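Kakcombe drinks sorting, README

Hi! I'm Dima Khoury, and I keep these notes on putting drinks away in trays (bottles, cans, whatever turns up). There are 79 entries so far, and I started in October. Each one has a short name, a tray type and a line about what went where. Spelling is all over the place, sorry!

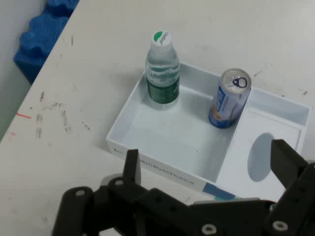

My tray types go by compartments, so "split" means one divider, two sections. Bottles get logged before cans, even when they share the larger section, like the water bottle and the slim can do in this one.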